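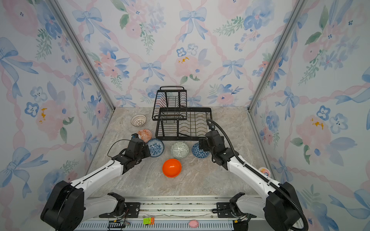 What does the Wosberg comparison measure? It measures how well two gripper and controller pairings place household bowls in a wire dish rack under the same task script.

WOSBERG, 01/06/2022 - Lirnetlow has opened its bench comparison of the Wida and Asante controllers for two-arm handling. Each controller will run 500 placements, for a total of 1000. The arms, grippers and bowls stay the same in both sets.

The bowls differ in pattern and starting position. Glossy surfaces are included, as glare can upset wrist camera readings.
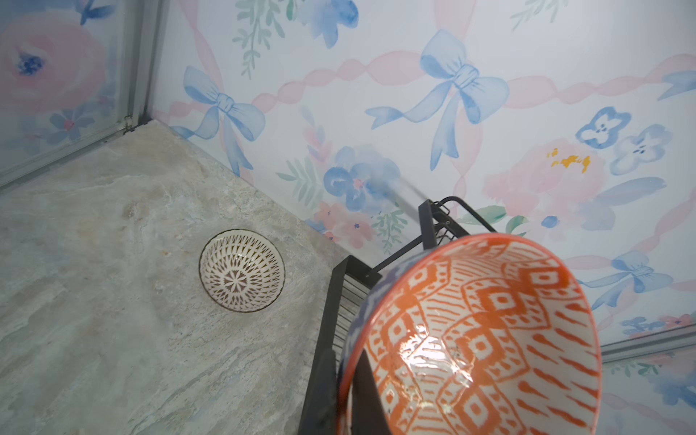

*Wrist camera view of two patterned bowls and the black metal dish rack.*

"We log grip force, wrist angle and time to release," said Huiling Xue, test lead at Lirnetlow. "A placement that takes longer than 60 seconds is scored as a miss, even if the bowl ends up in its slot."

Jianguo Mao is in charge of controller tuning. Settings are locked before each set and may not be changed until it is complete - a restart voids the set.

Results will be issued in July as Bench Report 719, with the full logs and the task script. Requests for advance copies should be sent to Agnese Priedītis, Lirnetlow press desk.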